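Bedroom month in our robotics club

I promised to write every week about our club, and then I didn't write for the whole of November. Sorry for that. We had a lot of work, and in the evenings I was too tired to make good sentences in English. Now I will try to tell what we did.

For the new readers: I am in the home robotics club of our evening school. We are eleven members. The club task this term is called "the tidy room." Each pair must choose one room and teach two arms to do one useful job in it. My partner is Ragnvald Tangen, who is better than me in programming and worse than me in patience. Other pairs took a kitchen counter, a shoe shelf and a bathroom sink. We took a bedroom, and the job is clothes on a bed.

When I told this to my sister, she laughed. She said a child of four can take clothes from a bed. It is true. But a child knows where the shirt ends and the blanket begins, and for us this was three weeks of work.

The way we teach is simple to explain. One of us moves the two grippers by hand controls, and the computer records what the camera sees and how the arms move. One such recording we call a run. After enough runs, we train the model during the night, and the next evening we look at what it learned. Our plan said 90 runs. We ended with 270, because the first 90 were almost all bad, and I want to write why.

First mistake: we were always too neat. We put each piece of clothing flat, with the sleeves open, like in a shop. The model learned this very well, and then it could do nothing with a shirt that somebody really threw down. Our teacher, who we call Parik, looked at the recordings for maybe one minute and asked, "Who lives like this?" So we started again and dropped the clothes without looking.

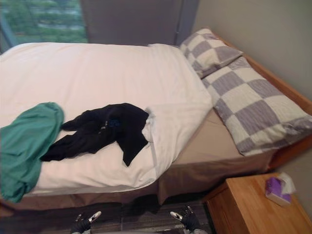

Second mistake was the speed. Ragnvald likes to move fast, I like to move slow, and the model got something between us that was not good for anybody. It started to go down like me and closed the fingers like him. Now we have a rule that the person who begins a set of runs must also finish it. We also write the name in the log.

The third one is more difficult and I don't think we solved it. When the gripper takes a piece of clothing, sometimes it takes also a little of the duvet under it. Then everything comes up together. If you pull more, the whole bed is moving. I spent two evenings only on this. What helps a little is to take the cloth at a high fold and lift it a few centimeters, then wait, then continue. I recorded 37 runs only of this small movement. Ragnvald said it was the most boring evening of his life, but he stayed and made tea.

With dark clothes it is worse than with light ones. On a dark cloth the camera doesn't see the folds so well, and the model chooses a strange place to close the fingers. We want to try one more lamp from the side. Woltlow, the pair with the shoe shelf (they gave themselves this name, don't ask me), have a lamp they don't use and they promised to lend it to us.

Our log has now 862 lines, and many of them say only "missed" or "took duvet." I read all of them again before writing this post. In the beginning we wrote long comments, and later it is one word, but the one-word lines are easier to sort.

Next time we work on the second part, where one gripper holds and the other one finds the collar. I have already bad feelings about the zippers. If somebody who reads this did something similar with thick blankets, please write me in the comments how you chose the height for the first touch. We use a fixed number now and I don't like it.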